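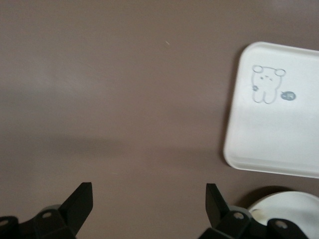
The tray has outlived two sofas and a marriage, and it has a bear on it.

I mention the marriage only because the trays came up in the settlement. There were 3 of them once. Two went north with a man who had never carried a cup of tea to anyone, and the one with the bear stayed with Kuo-hua Wan, who uses it for toast, bills, seedlings and, in November, the flu.

Wan runs a small housewares shop called Gemska, and for years she has been trying to work out why people who own perfectly good tables keep buying trays. Her best seller is plain white with rounded corners. Her second best is the same thing with an animal on it. "Put a bear on it and they stop asking what it's for," she says.

The bear on her own is a modest piece of work, a few thin gray lines with round ears and a squint that suggests it has just been woken up and would like to know why. Beside it is a small dark oval that has divided the household. Wan says it's a fish. Her son says the bear is talking. A visiting cousin thought it was a smaller, angrier creature and wouldn't be moved.

Plain white is a brave choice for something meant to sit under coffee. Ho-yin Ho, who buys for the Stasell stores, told me his customers return more than 1000 trays a year, most of them for being stained by the thing they were bought to hold. He takes them back. He also sells a cleaning paste.

My own tray cost $5 at a yard sale and has a lighthouse on it. It lives on the dining table, where it was supposed to keep the mail in one place, and it does, in the sense that the mail is now on the tray and also all around it - as are the keys, a tape measure and a birthday card I meant to send to the Agyemans.

Wan's advice is to empty it every night. I asked whether she does. She said the bear was for display.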